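Service de collecte de gestes : ouverture des réservations pour l'offre Utik

L'institut informe ses partenaires que la société Prostix propose désormais, sous le nom d'Utik, un service de collecte de données de manipulation destiné aux équipes qui entraînent des bras robotisés. Les gestes sont exécutés par des opérateurs munis d'une pince tenue à la main, et les enregistrements sont remis au client après contrôle.

La formule de base comprend 400 séquences relatives à une même tâche, livrées dans un délai de 26 jours. Les tâches domestiques, entretien des sols et rangement notamment, sont couvertes dès à présent ; les tâches d'atelier – vissage, tri de pièces – feront l'objet d'une offre distincte à partir de mars.

Mme Nesrin Eren, chargée de l'évaluation pour notre institut, a rendu un avis favorable assorti d'une réserve : le format d'export demeure propre à Prostix et nécessite une conversion avant tout usage avec la plateforme Kudari. M. Robel Birhane, responsable du service chez Prostix, a indiqué qu'un export ouvert était à l'étude.

Les sessions se déroulent en intérieur, plusieurs opérateurs équipés pouvant travailler dans une même salle.

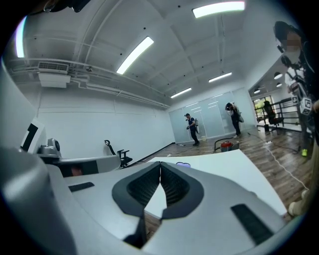 Modalités de réservation

Les demandes sont à adresser au secrétariat, accompagnées d'une description de la tâche en cinq lignes au plus. Une réponse est donnée sous sept jours ouvrés. Le tarif partenaire s'applique aux membres à jour de leur cotisation.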